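5.2 Budgeting for the arm

Price lists for tabletop arms quote the arm alone, and we doubt that figure is much use to a lab planning its first purchase. The Flurnard unit was quoted to us at $3096. Mounting plates, spare fingertips, replacement cable and a second power supply added $925, and the Kundstead group reports a similar gap. Neither total includes staff time - 11 working days in our case - which the vendor's planning sheet leaves out entirely.

Props are the line where we would spend least. Drakside sells a matched kitchen test set for $600, and Štěpánek argues that such sets make results easier to compare. We are not convinced. A child-sized toy kitchen already offers a hood, a sink and a printed cooktop at a scale the arm can reach, and the objects can stay plain: in Figure 4 a yellow and a green wooden block stand on the cooktop beside a stainless steel pot, with the gripper well above them. Whether a costlier set would change any purchasing decision remains to be shown.

Figure 4. Arm and toy kitchen.

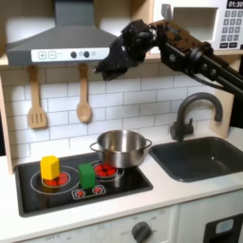
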